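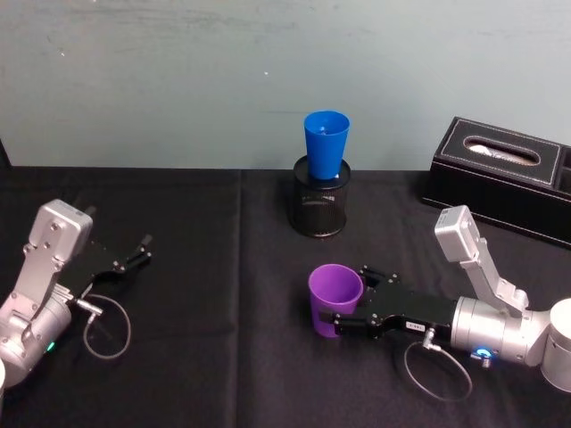 Several people who replied to the Trivine desk survey in March said they had stopped putting pens in their pen holder altogether, and that it now held a cup, a charger or whatever else had been on the desk that day.

Replies of that kind are behind a new line of desk storage from Lellel, the office supply company. The Drona line goes on sale October 22, 2023, through the company's website and in Voicu stationery stores.

The survey was carried out for Lellel by Trivine, which sent questions to 300 people who work at a desk at home or in a small office. Of those, 279 sent back answers. Most wanted fewer items on the desktop, and many said they kept drinking cups and pens in the same corner because there was no other spot for them.

Drona has four pieces: a mesh pen holder, a wider mesh holder for cups and larger tools, a flat tray for paper clips and notes, and a low stand that lifts the other pieces off the desk. All four come in black. The two holders have a closed rim at the top and bottom so that the cut ends of the mesh do not catch on sleeves or scratch the tabletop.
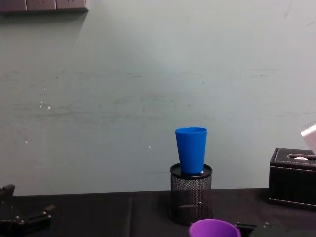
Lellel also looked at how much space people have to work with. Many desks in the survey were pushed up against a wall, with a power outlet above and little room at the back for anything deep. The pieces in the Drona line are narrow enough to stand in a row along the back edge – the tray is the deepest of them – and leave the front of the desk free for a keyboard or a notebook.

Plastic cups came up in the replies more often than the company expected. The wider holder is made to take most straight or tapered cups standing upright, and it can be rinsed under a faucet and left to dry. The pen holder is not meant for full cups, and a card in the box says so.

Before settling on the final sizes, Lellel sent some 200 sample sets to people who had taken part in the survey. The main change after that was to the tray, which now has a higher front lip. The stand was also given rubber feet.

The pieces are sold one by one or as a set. Offices that order 40 sets or more can have them delivered in plain bulk cartons with no inner packaging. Voicu stores will carry the pen holder and the tray at first, with the other two pieces to follow.

Filed under: Company News, Desk & Storage

We use cookies to remember your settings and count visits to this site. Accept | Manage cookies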